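How do you teach a robot to get a glass of water?

By Imogen Heywood

Get up and go to the kitchen. Take a cup, turn on the tap, fill the cup, turn off the tap. Did you have to think about it? I bet you didn't. You were probably thinking about your tea, or the football, or whether it was your turn to feed the cat.

Now try telling somebody how you did it. Every single bit of it! How far did you stretch out your arm? How hard did you squeeze the cup? How did you know when to stop? It gets tricky very fast, and that is the problem I work on all day. I'm a robot scientist, and I spend far more of my life next to a sink than I ever expected to when I was at school.

Old robots, new robots

Robots have been around in factories for a long time. Most of them do one job, over and over, in exactly the same spot. Somebody types in a list of orders – move this far, turn that much, close your fingers – and the robot follows it. If you shift the thing it is meant to pick up by the width of your hand, it will happily grab a fistful of air.

A kitchen is much messier than that. Cups get left in different places. Some taps have a lever, some have a knob you twist, and the one at my gran's house needs a really good shove. You couldn't write a list long enough for all of it. (My friend Booker Ferreira did try once, for just one tap. He gave up after 12 pages.)

Copying, but cleverly

So our project, which is called Skutau, does it another way. We show the robot lots of goes at the same job and let it look for patterns. The proper name is "imitation learning". Imitation just means copying, the way a toddler copies you brushing your teeth.

Each go is called a demonstration. A person guides the robot through the job from start to finish, and a computer saves everything the robot saw and every little movement it made. For the water job we collected 1,799 demonstrations. That's a lot of water, and yes, we gave it to the plants!

Then comes the bit called training. The computer looks at a picture from one demonstration and has a guess: what did the robot do next? At first its guesses are terrible. Each time it gets one wrong, it changes itself a tiny bit so the next guess is a little closer. It does this again and again, for up to eight hours, while I go home and have my dinner.

Eyes on its wrist

You have eyes in your head, but our robot also has a small camera down by its hand. Imagine having an eye on your wrist! It sounds horrible, but it's very handy for close-up jobs. When you reach for something, your own arm can get in the way of what you're looking at. A wrist camera goes along with the hand, so it gets a good close look at a lever or the rim of a cup.

It does make the job harder in one way. Every time the hand moves, the whole view moves too. Shiny things are a pain as well, as a metal tap is a bit like a wobbly mirror and looks different from every side. 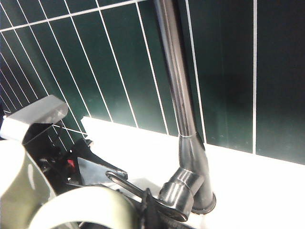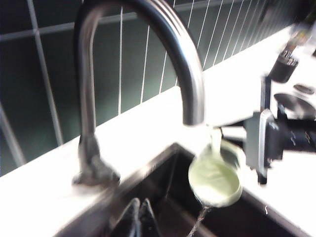
The robot's hand at the tap lever (first picture), and holding a pale green cup under the running water (second picture). Both were taken by a camera near the hand.

So does it work?

To find out, we gave the robot a test. It had 225 tries at filling a cup on its own, with the cup starting in all sorts of places. Roscoe Obi kept score, and he is a very strict marker. A try only counted if the robot turned the tap on, got water in the cup and turned the tap off again.

It did best when the cup started near the sink. The hardest part was knowing when to stop. You can hear a cup filling up, because the sound gets higher and higher, and you can feel it getting heavier. Our robot was only using its cameras, so it had to work that out by looking. We'd like to give it a sense of touch next, and I'd love to try a microphone too.

Have a go yourself

Ask a friend to be the robot. Put a plastic cup near the sink and tell them how to fill it, using words only – no pointing. The robot must do exactly what you say and nothing else. Then swap over, but this time show them the job first and let them copy you. Which way was quicker? Keep a towel nearby.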